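Emaille in der Küche: was geblieben ist

Veröffentlicht im März, abgelegt unter Haushalt

Seit dem Umzug steht in meiner Küche weniger herum als früher. Ich habe beim Auspacken alles aussortiert, was doppelt war oder einen Sprung hatte, und das waren vor allem Tassen aus Keramik. Geblieben ist das Emaillegeschirr. Einen Teil davon hatte ich schon in der alten Wohnung, den Rest habe ich nach und nach dazugekauft.

Angefangen hat es mit einem Topf meiner Großmutter, in dem sie Milch warm gemacht hat. Der Topf ist inzwischen am Boden durchgerostet und dient als Blumentopf auf dem Balkon. Danach kam eine rote Tasse dazu, ganz schlicht, ohne Muster. Die grüne mit der weißen Schrift und den Blattranken habe ich von Afshin Nikzad bekommen, als ich bei ihm in der Werkstatt aufgehört habe. Sie ist die, die ich morgens nehme.

Was mir an Emaille gefällt: Sie nimmt keinen Geruch an und lässt sich leicht auswischen. Teeränder gehen mit Natron und etwas warmem Wasser weg, eine Viertelstunde stehen lassen, ausspülen, fertig. Scheuermilch nehme ich nicht mehr, davon wird die Oberfläche stumpf. Die Spülmaschine vertragen meine Sachen angeblich, ich spüle sie trotzdem von Hand.

Nachteile gibt es auch. Die Henkel werden bei frisch aufgegossenem Tee ziemlich heiß, und der Tee kühlt schneller ab als in dickem Steingut. Wenn eine Tasse auf die Fliesen fällt, platzt eine Ecke ab. An der Stelle rostet es dann irgendwann. Solange es außen ist, benutze ich die Tasse weiter, innen nicht mehr.

Lange wusste ich nicht, wohin damit. Stapeln wollte ich die Tassen nicht, weil die Ränder aneinander reiben. Im Oberschrank war das Fach zu niedrig. Haken unter dem Regal habe ich ausprobiert, aber da hing immer eine Tasse im Weg, wenn ich an die Arbeitsplatte wollte. Am Ende ist es ein Tassenbaum geworden, den ich bei Ranjbar im Haushaltswarenladen gefunden habe. Rötlich brauner runder Fuß, dunkler Stab, oben kurze schräge Zapfen, alles aus Holz. Ich hatte vorher einen aus Draht, der bei jeder Tasse gewackelt hat.

Beim Aufhängen achte ich darauf, dass die Tassen vorher abgetrocknet sind. Sonst läuft das Wasser am Stab herunter, und unter dem Fuß bleibt ein feuchter Ring. Die Zapfen öle ich ein paar Mal im Jahr mit dem Öl, das ich auch für die Brettchen verwende.

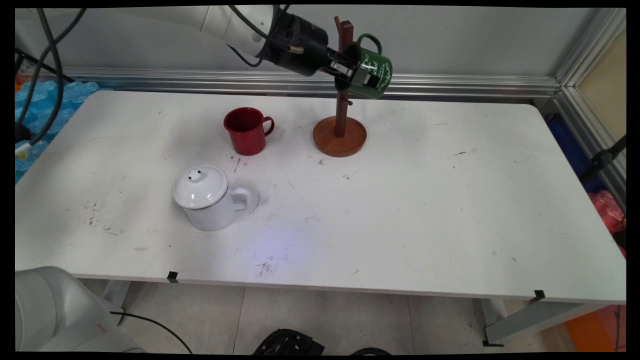
Die weiße Teekanne kommt nicht an den Baum, die hat ihren Platz auf dem Tisch. Sie hat einen gewölbten Deckel mit einem kleinen runden Knauf. Ich koche darin meistens schwarzen Tee, abends auch Minze. Beim Einschenken halte ich den Deckel mit einem Tuch fest, bei der letzten Kanne ist er mir einmal in die Tasse gefallen.

Als Nächstes suche ich noch eine Zuckerdose, am liebsten auch in Weiß. Bei Kala hatten sie neulich eine, aber der Deckel saß schief. Falls jemand von euch eine übrig hat, schreibt mir gern in die Kommentare. Kleine Macken am Rand stören mich nicht.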